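Two Wrist Cameras, One Gripper: Was the More Expensive Camera Worth It?
Final project report, robotics lab elective, submitted 30/05/2025
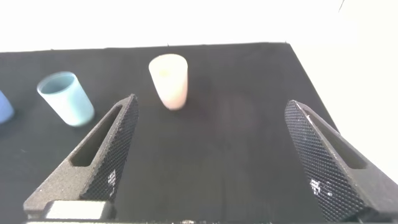 When we picked this topic, the question looked easy. The lab had been using the small Perel camera on the wrist of the arm, and there was a plan to replace it with the Govex, which costs a good deal more. The Govex product page promises better grasping in poor light. We wanted to know if a better camera really gives you better grasping when the gripper, the arm and the software stay the same. Our answer is "maybe, a little," and most of this report is about why we don't trust even that.

Setup

The arm is the one from the teaching lab. The gripper has two fingers with slots cut through them and a rough pattern on the inner faces. Both cameras went on the same bracket at the wrist, looking out past the fingers. We ran everything through the Bouzid controller, because it was already installed and we had used it in an earlier class.

The task was picking up cups from a black table. We chose cups because they are cheap and don't break, but also because we thought they would be easy. Looking back, they were too easy for one part of the test and too strange for another. A cup that is wider at the rim than at the base will slide up between two flat fingers if you grab it low. That has nothing to do with the camera, and it went into our failure count anyway.

What we recorded

We saved 3,193 attempts. An attempt began when the arm left its home position and ended when it either put a cup down in the drop area or gave up. If a cup was lifted and then dropped on the way, we called that a failure. One of us wanted to count it as half. We argued over this for longer than it deserved, and in the end kept it simple.

The attempts are not split evenly between the cameras. The Perel has more of them, as it was mounted first and we were still learning how to run the tests. This matters. Some of the early failures were ours: a loose bracket, a wrong home position, a cup set down outside the reach of the arm. We threw out the ones we had written notes on. I am sure there were others without notes, and those are still in the Perel's numbers and make it look worse than it is.

Results

With the Govex, the arm picked and placed the cup in 90 percent of attempts. With the Perel the rate was lower, but once we left out the first batch of sessions the gap shrank to a size I would not want to defend in front of anyone. It also moved depending on which sessions we counted. If a result changes that much when you take out one afternoon, I don't think you should put it in a bar chart, so there is no bar chart.

The clearest difference was in how the arm moved. With the Perel it tended to stop and correct itself just before closing the fingers. With the Govex it usually went straight in. That looks impressive when you stand next to it. It saved a bit of time on each attempt, though our timing included the controller's own delays and we could not separate the two.

Light

We expected light to be where the Govex would win. The table is dark and the background behind it is white, and that is hard on any camera that sets its own exposure. If the exposure follows the table, the background washes out to nearly nothing. If it follows the background, the table turns into one black shape and the darker cups start to disappear into it.

The Govex was supposed to handle this on its own. In automatic mode it did well some of the time and then changed its mind in the middle of an approach, and the cup position jumped. The fix was to lock the exposure by hand. Then we locked the exposure on the Perel too, which we should have done from the start, and it improved more than the Govex had. So part of what we had been calling camera quality was a setting in a menu.

Color gave us some trouble as well. Pale cups were found more reliably than dark ones by both cameras. We can't say how much of this is the camera and how much is the detection model, which came with the Bouzid software and was trained on we don't know what.

The fingers in the view

Both cameras see the fingers all the time – they come up from the bottom of the picture and stay there. We had read in the Nadside mounting guide that this helps, since the software can judge the cup's position against the fingertips. It could be true. It also means a fair part of every picture is gripper, and a cup low and to one side can be hidden behind a finger until the arm moves. We tried a bracket that sat farther back, and it shook so much that we dropped the idea after one session. I would not call that a fair test of the idea.

What we would change

We would switch the cameras every few attempts so that our own learning doesn't land on one of them. We would lock the exposure on day one. We would use objects with straight sides, and add heavier things, as an empty cup tells you very little about grip. And we would plan for at least 1,000 attempts per camera after all the setup problems are fixed, and throw away whatever came before that.

Should the lab buy more of the Govex? Based on our data, I would wait. The tests start up again in August with a different group, and they are welcome to our files and the bracket, which needs a new screw.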